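Progress report to the Clallari Fund, March
Project: Pens in Cups, desk tidying task
Prepared by Gwion Morgan for Abilio Herrero

Work since the last report has been on the pen and cup task. The shelf sorting work at Ircombe is paused until the new shelving arrives from Magaña, so all bench time went to this one.

The task is small. A cup stands on a white table, pens and markers lie beside it, and they have to end up inside the cup. We settled on plain white paper cups after trying two heavier kinds. They are cheap and easy to replace, but they are light, and a marker that catches the rim can tip one over.

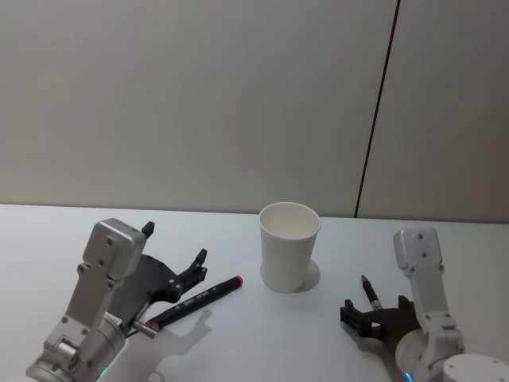

We logged 2903 attempts in the period. Of these, 1127 used a single marker and the rest used two or more items. The starting layout is changed after every attempt: the cup moves toward the back or the side, and the pens are turned to a new angle. Layouts are drawn from a printed list so that the operators don't fall back on the same easy ones.

Markers are still harder than pens. They are longer and top-heavy, and a paper cup with only one marker in it leans. We tried putting a few coins in the bottom of the cup, which helped, but Plalora asked us to keep the cups empty at the start so their results can be compared with ours. We took the coins out.
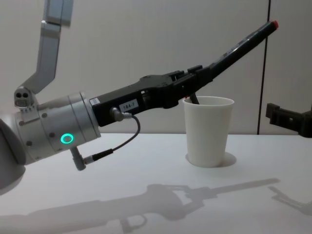

A further 577 attempts were set aside and are not in the total above. Most of them had no layout number written down. Gwion has added a box for it at the top of the log sheet.

Spending is within budget. The largest item was the replacement tabletop, as the old one had ink stains that would not come off. Cups and markers came to very little.

Next period:
Finish the two-item layouts (7 remain on the list)
Start on cups that are already part full
Restart shelf sorting at Ircombe once the shelving is in

We need a decision from Abilio on the part-full cups before we order more markers.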